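Home Newsletter Podcast Interviews Shop Search

Running Game Day in the Cheap Seats: A Talk With Hammad Tarar

6 min read

My first question for Hammad Tarar was supposed to be a softball. How's the season going?

"Which part?" he said. "On the field we're fine. The parking lot is killing me."

Hammad runs game-day operations for Grustton, an indoor soccer club that you've probably never watched unless you live within a short drive of Kerekes Arena (or you're one of those people who will stream absolutely anything after 10 at night, in which case, hello, same). I've been wanting to do this interview forever. We spend so much time in this newsletter on the giant media deals and the franchise sales, and hardly any on the people who have to open the doors.

He's in his third season there. Before that he sold group tickets, and before that he was the guy in the fox suit for a hockey team he asked me not to name. He brought up the fox suit, not me!
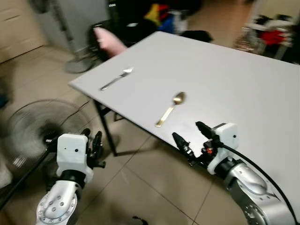
The parking thing is worth explaining. The arena shares its main lot with a movie theater, and the club gets the whole north side on game nights. That was fine when the crowd was mostly players' cousins. Then last December the team went on a run, the building started filling up, and the theater got a big holiday release the same weekend.

"I had a dad yelling at me through a minivan window, and he was right," Hammad told me. "He'd paid for parking. There was no parking. What am I going to say? I walked him over to the staff spaces and moved my own car onto the grass."

I asked if he got a ticket.

"Oh, of course I got a ticket."

The fix this year is a shuttle from the high school, plus a parking pass that's sold with the seat through Vasex, the ticketing app the club switched to in the off-season. He's mostly happy with it. Fans can pass a ticket to a friend without calling the office, and he can see who has come through the gate while it's happening, which used to be a guy named Lou with a clicker. What he doesn't love is that the app sends the "enjoy the game" message at kickoff, and a lot of people read that as "your game has already started" and panic in the shuttle line. He's asked them to move it up an hour. They're looking into it - they've been looking into it for a while.

We got onto prices next, and he had opinions.

"Everybody in my world wants to talk dynamic pricing," he said. "I get it, I took the webinar. But if a lady sits in the same row every week and one night her seat costs more because we're playing the team from up the road, she's going to ask me about it at the door. To my face. The big clubs don't have that problem." 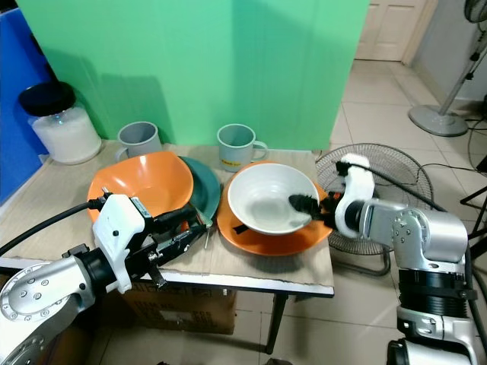 So the cheapest seat at Grustton is 17 dollars, and it's 17 dollars for the rival and for the last-place team. He did lose an argument about the rows on the glass, which do move up and down. He says those buyers don't seem to mind, and then he made a face that I took to mean the front office had been correct and he'd rather not discuss it.

I wanted to know what a game day looks like from his side, start to finish. He's in the building by nine for a seven o'clock kickoff. The turf panels go down over the ice, and that eats the whole morning if the hockey practice before them runs long (it always runs long). Then dasher boards, goals, sound check, and a walk around with the head of security. Lunch is whenever. Doors are at 5:30.

"The worst stretch is the hour before doors," he said. "It's quiet and everything looks ready, and I start inventing disasters. Did we test the horn? I know we tested the horn. I'll go test the horn."

Has the horn ever failed?

"Once. We used a truck."

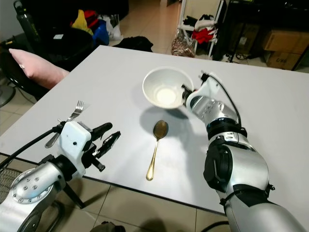

Photo: Brorkar Media

Streaming was the part I'd been saving, being who I am. Brorkar picked up the league's games last year on a 2-season deal, and every club now has to meet a production standard. For Grustton that meant moving the main camera to the opposite side so viewers could see the benches, and moving the main camera meant relocating more than 10 season ticket holders who'd had those seats since the team began.

He called every one of them himself. One cried. One asked for free nachos for life and, after some negotiating, settled for the rest of the season.

"People think the stream hurts the gate," Hammad said, "and I thought so too, I'll be straight with you. What I see is folks who watched a couple from home and then show up with their kids. I can't prove it with a chart. They tell me at the door."

I pushed him a little here, because I've heard the opposite from a few other small clubs, especially the ones with ugly weather and long drives. He didn't disagree. He figures Grustton has it easy with the arena sitting right off the main road, and he wouldn't want to make promises for a team whose fans come in over a mountain.

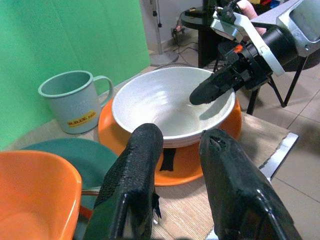 The halftime problem

I didn't know there was a halftime problem! But apparently it's the thing operations people text each other about at midnight. You've got a short break, a lot of hungry people, and a sponsor who has paid for a contest on the turf.

Hammad's favorite was a relay where kids put on full goalkeeper gear and ran the length of the field. His least favorite was a frisbee dog who got as far as midfield and lay down. "The crowd went nuts for that dog," he said. "Best reaction all year. I was dying. I had the youth teams stacked up in the tunnel waiting to go on."

He now keeps a contest in reserve that needs only a ball and somebody from the stands, and he's stopped booking animals.

What he'd change

I ask everyone this one. If he had the commissioner on the phone for 3 minutes, what would he say?

"Give me the schedule earlier," he said, before I'd finished. "I don't care about expansion, I don't care about the new ball. I'm sharing a building with hockey, figure skating and a home and garden show. If I get my dates late, I get what's left, and what's left is the same night as prom."

Then he thought about it some more and added that he does kind of care about the new ball. It's too bright under the arena lights and the players hate it. He wanted that on the record.

Grustton is home again next week, the shuttle leaves from the high school's east entrance, and if the app tells you to enjoy the game while you're still in line, you've got time.

Got somebody I should talk to next? Hit reply on the newsletter.

Contact | Advertise | Privacy | All rights reserved | Back to top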